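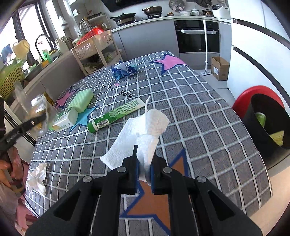
The finger pads took up most of July. My project was to build a two-finger gripper you hold in your hand, so I could find out which shapes of finger can pick up everyday rubbish from a table, and the first set (printed at home, far too smooth) dropped nearly everything I tried. I was so cross with them! The dark blue pads are the later ones, and they'll pinch a crumpled paper towel between them, which pleased me no end, as soft things had been my worst category by miles. All the testing was in the kitchen, on the starry tablecloth, with the bin right next to the table.

I did 231 grabs altogether and wrote each one down in a notebook as held or dropped. Of those, 142 were held. I'd hoped for better, but the early pads drag the total down and I didn't think it was fair to leave them out. The screws on the fingers worked loose twice, so I now check them every 60 grabs. My motor driver is a Brika board, and I used the Prukach library to run it, after giving up on writing my own (two weekends I won't get back).

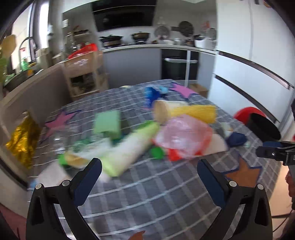 Cylinders were another headache. If the fingers come down a bit off centre the thing just rolls away from you, and then you're chasing it across the cloth. Opening the fingers wider before going in helped a lot, and so did slowing down, though I kept forgetting to! Bags I still haven't cracked. Next term I want to try a softer pad and add a proper force sensor, if the Enadden one I've been looking at ever comes back into stock.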